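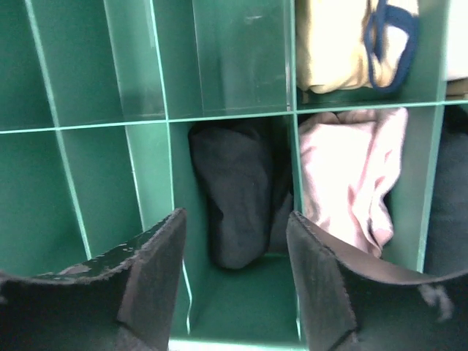
**Cubbies: do they do anything?**
Speaker notes, evening session, Wednesday, February 5, 2020

*Start without the slides. Ask who owns a cubby shelf. Wait for hands. Ask who could say, right now, what is in each hole of it. Wait longer.*

**Opening**

I was asked to give the cheerful talk about cubbies and I'm going to give the other one. Danica Perić gave the cheerful one in November and her notes are on the back table, so you can take those home if you leave tonight feeling robbed.

The claim we keep hearing is that a grid makes you tidy. You buy the grid, you give every kind of clothing a square, and the clothes go where they belong. I have owned 3 of these things. I would like to know when it starts.

**The green one**

*Picture up while I talk.*

Look at how much of this is bare. Square after square of shiny green panel. Then up at the right there's one pale yellow piece, folded, pushed toward the front, with a navy trim curling along its side. Next door, something white.

People see that and say, "Great, room to grow." Maybe. I see a piece of furniture that takes up the same wall whether it holds one folded top or forty. The sellers never bring that up. A drawer with one shirt in it looks like a closed drawer. An open cubby with one shirt in it looks like you're moving out.

Also look at the fold. The garment is folded, fine, and it still bunches. A square hole has nothing to hold a soft thing flat. Jeans will sit. Towels will sit. Anything thin slumps forward.

*Pass around the two T-shirts, one rolled, one flat. Let people try the demo box. Don't help.*

**What the believers say**

Be fair here. Halima Abubakar will be in the room and she has heard me be unfair.

- Kids can see their stuff. True. Kids can also see their stuff in a pile on the floor, and they seem fine with it.
- You stop buying doubles. I'd like that one to be true. I asked Vesela Softić, who swears by it, to turn out her shelf, and we found 2 identical gray cardigans in separate squares. She says one is for the house.
- It's easy to put things back. Easier than a hanger, yes. I give them this one.

*(If Halima objects on the kids point, let her have the floor for a minute. She's good on it.)*

**Bins**

Sooner or later somebody asks about bins. A bin in a cubby is a drawer that cost you twice. You bought the open shelf so you could see everything, and now you're buying a box so you can't. Disano will sell you both and so will Jandley. I have no quarrel with either of them, but look at the receipt.

Labels on bins: skip unless we're ahead of time. We won't be.

**What I would do with it**

I don't want to send people home just grumbling, so:

1. Leave the empty squares empty for a while. Don't go hunting for things to fill them. That's how you end up storing a scarf you hate.
2. Put the thick, stiff things in the open squares. Sweatshirts, jeans, towels.
3. Thin stuff goes in a drawer. If you don't have a drawer, roll it and stand the rolls on end.
4. Top row for whatever you grab half asleep. Bottom row for things you'll bend down for.
5. After 90 days, look at which squares you used. If it's fewer than half, you needed a smaller shelf -- or a hook.

Number five gets a laugh or a silence. Carry on either way.

**Shine**

Short bit, cut if late. Glossy panels photograph well in a shop. At home every one of them throws the lamp back at you, and dark glossy colors show dust by the weekend. Mirjana Georgiev wipes hers down with a barely damp cloth and then a dry one. I asked how often. She changed the subject.

**Questions**

Likely ones:

*"So should I get rid of mine?"* No. You've paid for it. Use it for towels.

*"What about shoes?"* A square that fits one pair wastes the space above the pair. Try a slanted rack first.

*"Isn't this just about discipline?"* Probably, yes -- and if it is, why are we buying furniture?

Marin Ristić has the room after us. T-shirts back in the bag, chairs against the wall.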